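Bimel Home Supply > Rental Property > Leak Protection

Rusteck Under-Sink Leak Tray with Alarm, Model 321

In stock, ships from our Protarcombe warehouse
Sold individually or in a landlord pack of 6

If you have owned a rental for any length of time, you probably have a kitchen sink story. Ours involves a slow drip from a loose supply line, a very polite tenant who kept a mixing bowl under it and didn't want to bother us, and a cabinet floor that had turned to something like wet cereal by the time we opened the doors at the annual walk-through. The repair to the pipe cost next to nothing. The cabinet, the subfloor and a strip of the flooring in front of it were another matter, and it was a good long while before that kitchen stopped smelling like a boathouse!

We have carried the Rusteck tray ever since we started putting it in our own units, and it's still the thing we point people to when they write in asking where to begin with water damage. It's a shallow plastic tray with a raised lip that sits on the floor of the cabinet, with a small battery alarm clipped into the low corner at the front. When water reaches the alarm, it sounds, and it keeps on sounding until somebody dries the two contacts or presses the button. There's no app and no account to set up, so you don't have to ask a new tenant for the Wi-Fi password on the day they are carrying boxes in. 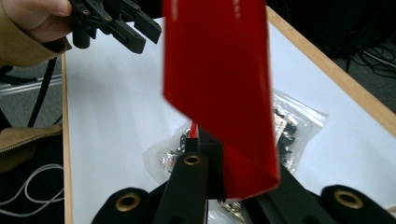

Glossy red sheet, folded and creased.

The tray comes in one size and is meant to be trimmed on the two side edges with ordinary household scissors. Please leave the front lip alone, as that's the part that holds the water back from the door. Most standard sink cabinets need only a little taken off, and a few need none at all. If you have a garbage disposal or a filter housing that hangs low, measure the clearance first (we have a good many trays come back to us each spring from folks who guessed, and we do understand, we are guessers too).

What comes in the box

One leak tray, gray
One clip-in alarm with battery
Four adhesive feet
A tenant card, printed on both sides, that hangs from the shutoff valve

A word about the tenant card, which gets more kind mail than anything else we sell. One side says what the alarm means and what to do about it: turn the valve clockwise, put down a towel, call the number written at the bottom. The other side is blank, so you can add your own notes about the building, such as where the main shutoff is or which neighbor has the key to the basement. Write on it with a permanent marker. Ballpoint rubs off in a damp cabinet.

Fitting it

Empty the cabinet and wipe the floor down, then let it dry. Set the tray in place before you peel the feet, and check that both doors close. Press the feet down at the back first and work forward, so that the tray tips very slightly toward the alarm. Pour a tablespoon of water in at the back to test it. The whole job takes up to 13 minutes, and that includes finding somewhere to put all the dish soap and sponges while you work.

We like to test ours at turnover and again in February, when the cold weather has had a chance to work on the older fittings. Go ahead and show the tenant the test if they are home. People are much less likely to pull the battery if they have heard the sound once and know what it's for. 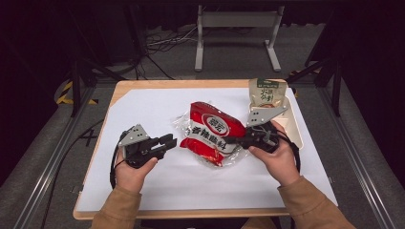 Red-and-white snack bag on white paper.

Details

Alarm volume: 100 decibels, measured with the cabinet doors open
Battery: 9-volt, replaceable
Low battery signal: one short chirp
Suitable for: kitchen sinks, bathroom vanities, most laundry sinks
Not suitable for: water heaters, or anywhere the tray would be walked on

Goes well with

Akyol braided supply lines. If the tray is going in under older plumbing, it's worth swapping the lines while you are down there with the flashlight anyway. Sold in pairs.

Rusteck replacement alarm. Same unit as the one in the box, for when one walks off with a departing tenant.

Questions we get asked

Will it hold a burst pipe? No, and please don't let anyone tell you a tray will. It's made for drips and slow leaks, the kind that go unnoticed for weeks. A burst line will run right over the lip, although the alarm will certainly let you know.

Can tenants store things on it? Yes, of course, it's their cabinet. Just ask them to keep the front corner clear so the alarm isn't sitting under a stack of trash bags.

Do you take returns on a trimmed tray? We can't take back one that has been cut, I'm afraid. Untrimmed trays can come back to Protarcombe in the original box, with the packing slip tucked inside.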